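# Where does all the dust come from?

I have a shelf in my room where I keep my rock collection. Last month I wiped it until it squeaked. Then I went away to visit my aunt, came home, and drew a smiley face on it with one finger. A really good smiley face, too, with eyebrows. The windows had been shut the whole time and the door was closed. So where did all that gray stuff come from?

I got curious and started reading (and poking around under the couch), and dust is much more interesting than I expected.

## Dust is a mix

Dust sounds like one thing, the way flour is one thing. It's more like soup. Everybody's dust has different bits in it, and your soup won't be the same as mine.

Some of the things that can be in there:

- tiny threads that rub off clothes, blankets, and carpets
- little flakes of skin from people and pets
- hair and fur, mostly broken into short pieces
- soil that walked in on somebody's shoes
- pollen from trees and grass
- crumbs (I'm looking at you, toast)
- soot from candles, cooking, and cars
- bits of dead insects, sorry

If you live by a beach you'll have more sand and salt. If you have a big fluffy dog, well, you already know what you've got.

## Wait, skin?

Yep! Your skin is always making new cells underneath and letting go of old ones on top. The old ones are dead and dry by then, and they drop off without you feeling a thing. It happens when you pull on a sweater, scratch your nose, or roll over in bed.

You might have heard that dust is nearly all skin. I heard that too, and I told it to everyone at lunch. Then I had to take it back. Skin is in the mix, but in plenty of homes there's a lot more dirt and fabric fluff than skin. It depends on the house and who lives in it.

## How small is it?

Grown-ups measure dust in micrometers. Take one millimeter, which is the thickness of a credit card or close to it, and chop it into 1,000 slices. Each slice is one micrometer wide.

A piece of hair can be 90 micrometers across. A fine grain of beach sand can be 150. Lots of dust is smaller than both of those, so small you can't pick out one piece with your eyes, and you only notice it once plenty of it has landed in the same place.

Then there are the bigger specks. Those are the ones you can spot one at a time, if the light is good and you get your nose down close. Pale specks are tricky on a light background, and most people only ever hunt for dust on dark things like TVs and black shelves. Try a light one. They're there too, small and scattered all over the place.
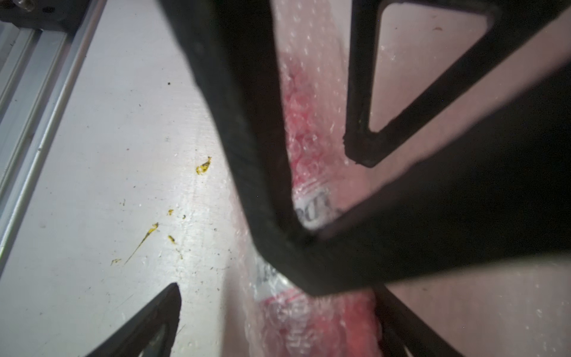

## Why doesn't it fall straight down?

Drop a marble and it hits the floor right away. A dust speck is made of solid stuff as well, so why does it hang around in the air like it has nowhere to be?

Air pushes back on anything that moves through it. A marble is heavy enough to shove its way through. A speck weighs almost nothing, and to something that tiny the air is more like syrup. It does sink, very slowly, unless a puff of air bumps it back up. And there's nearly always a puff of air! You make one when you walk past. So does a heater, or a cat jumping off a chair.

You can see this for yourself on a sunny morning. Close the curtains so there's only a narrow stripe of light coming in, then clap two cushions together. All those sparkly floating dots were there before. They only show up when bright light bounces off them and into your eyes.

## Dust that travels

Some dust is a much better traveler than I am. Wind in the Sahara Desert in Africa can lift dust high into the sky and carry it right across the Atlantic Ocean. Some of it lands in the Amazon rainforest in South America, and it has phosphorus in it, a kind of plant food. So a desert is feeding a jungle on the other side of an ocean. I read that part twice.

There's dust from space, too. Bits of comets and asteroids drift down through the sky every single day. Most of what's on your shelf came from much closer by, but I like to think one of my specks is from a comet.

## Make a dust catcher

I did this at home in Skallasow and it's easy. You need white index cards, clear sticky tape, a grown-up with scissors, and a magnifying glass. Mine is a little green Erko one.

1. Ask your grown-up to cut a square hole in the middle of each card.
2. Put tape over the hole so the sticky side faces up.
3. Write the place on the card. I wrote "kitchen," "bed," "stairs," and "on top of fridge."
4. Leave each card flat, somewhere pets and little brothers can't reach.
5. Wait a week. This is the hard part.
6. Press the sticky side onto black paper and look through your magnifying glass.

My fridge card won by a mile. It had one curly red thread on it, and I still haven't figured out which sweater that came from. The stairs card was mostly grit. The bed card was fluff, fluff, and more fluff.

Draw what you find before you throw the cards out. If you put a card outside as well, take it in if it looks like rain — mine turned to mush and I had to start that one over.

## One more thing to try

Next time you're dusting, do half of a shelf with a dry cloth and the other half with a slightly damp one. Shine a flashlight sideways over each half while you wipe and watch where the dust goes. I won't tell you what I saw on mine, but I use the damp cloth now.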